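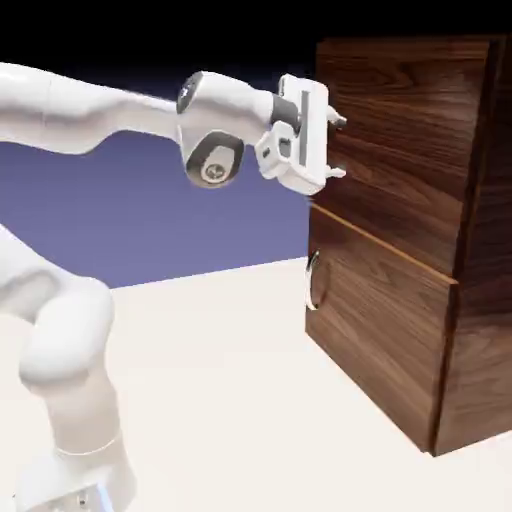 Oliwia Adamczyk
August, 7.40 am

Right, I've finished the Clondasby district budget outturn report. All 468 pages of it, over two weeks of breakfasts. I have things to say about the bus shelters and I'm going to say them in a thread, sorry to everyone who follows me for the allotment.

If you've never met an outturn report: the council sets a budget before the year starts, and after the year ends it publishes what really got spent. The first one gets a big meeting and a piece in the paper. The second one goes up on the website in summer when we're all away.

So. In the budget, under "passenger infrastructure", there was £40,000 for new bus shelters. I remember this very well as it was on a leaflet that came through my door. It had a drawing of a shelter on it. With a bench!

In the outturn, same line, the spend is £17. Seventeen pounds. I read it three times and then assumed it must be in thousands, like half the other tables are. It isn't. The heading says pounds.

My first thought was that the work had slipped a few months and the money would be carried forward. That's normal, it happens with building work all the time and I'm not going to get cross about a late bench.

Except when money's carried forward it goes in a table called Appendix F. I went to Appendix F. There's the leisure centre boiler, a footbridge, some software, a cemetery wall. No shelters.

So then you have to go looking for where it went, and the word you want is "virement" (moving money from one budget line to another, and yes, I pronounced it wrong out loud to an actual finance officer). Virements are in Appendix H. Appendix H is a scan. It's sideways.

I turned the laptop on its side like a book. My neck has not forgiven me.

Line 24 of the sideways table: transfer from passenger infrastructure to "corporate contingency". Reason given: "re-profiling". And that's the whole explanation, one word with a hyphen in it.

Now contingency is a perfectly sensible thing to have. Boilers go, roofs leak, a tree comes down on something expensive. I'd be worried if a council didn't keep a bit back. But what I want to know is what it was contingent FOR, and the contingency pot has one line in the outturn and one total and no list underneath.

I asked Tanveer Chaudhry, who used to do council accounts up in Bornel before he retired, whether this was me being thick. He said a transfer that size probably didn't need to go to full council under their rules, it could be signed off by a senior officer, and it would all be completely above board.

Which I believe! I want to be very clear I'm not saying anyone's pinched anything. I think the money went on something the council needed. I just think that if you put a thing on a leaflet and then don't do it, there should be a sentence somewhere that says so in words my mum could follow.

Tanveer also said, and I've been chewing on this, that the places he worked used to budget for things they knew they'd never get round to. It made the plan look lively in spring and gave them some slack by Christmas. Everyone in the building knew which lines were real.

Everyone in the building, yes. The people standing at the stop by the chemist in the rain, no.

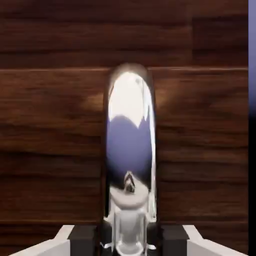 Polished chrome against dark wood planks.

Back from the school run, carrying on.

Somebody's asked in the replies whether this is only shelters. Fair question, so last night I went through the rest of the transport section with a pencil. Dropped kerbs: mostly spent. Street lighting: overspent a bit, with a proper paragraph explaining electricity prices, which was lovely and clear. Cycle parking: nearly all unspent, and that one IS in Appendix F, so it should turn up next year.

So they can do it properly. The lighting paragraph is four lines long and I understood every one of them. Whoever wrote it, I'd like to shake your hand.

Witold Ziółkowski asks why it matters if the total's fine. And the total is fine, Witold, the council came in slightly under budget and the auditor's happy. But a budget is also a list of promises in order of how much they cost, and you can hit the total every single year while swapping out half the list.

Think of a weekly shop. I say I'm spending sixty quid on dinners for the kids. I spend sixty quid. Turns out the basket's all candles. Balanced, though!

(No candles were implied in the case of Clondasby District Council.)

The other thing is timing. The budget for next year starts getting put together in the autumn, and I'd like to bet "passenger infrastructure" is in there again with a nice round figure next to it. If no one reads the outturn before then, the same line can go round and round for years looking new each time.

I did check, by the way. The old budget books are on the website if you go in through the archive page and not the search box, which is useless. Shelters were in the one before as well. Different figure, very similar wording. The outturn for that year is a broken link.

I've emailed about the broken link. Had an automatic reply thanking me for my interest in waste collection.

What I've asked for, in case anyone wants to copy it:

One, what was the shelter money used for once it was in contingency.
Two, who approved the transfer and when.
Three, is there still a plan for the shelters, and if so which stops.
Four, can Appendix H please be the right way up.

I sent it as an ordinary email first. You can go straight to a freedom of information request, but Leokadia Kaczmarczyk at number nine swears by asking nicely beforehand and she got the whole of Kołodziej Lane resurfaced, so I'm following her method to the letter.

People are asking how to look up their own council's. Search the council name plus "outturn", then look for the version that went to the summer meeting. Skip the foreword. Find one thing you care about, a park or a library or whatever it is, and just follow that one line through. Don't try to read all of it like I did, I had a cold and a lot of toast.

And keep the leaflets! I nearly recycled mine. Without it I'd never have had the figure in my head, I'd have sailed straight past the seventeen pounds thinking it was a rounding thing.

Still don't know what the £17 was, incidentally. Przemysław Kubiak reckons a tape measure. My money's on parking.

Update, 4.15 pm: a real person has replied! Very polite. She says the question's been passed to the finance team and they'll aim to come back to me before the September meeting. She also says the sideways scan has been "noted".

I've said thank you and asked if I can speak at the meeting. You get three minutes and have to register a week ahead, there's a form. If anyone from the Plostamov estate fancies coming along, it's your stop that's down to a pole and a timetable, so you've got more to say about it than me.

Muting this for a bit as I've got tea to cook. Will post whatever finance sends, in full, the right way up.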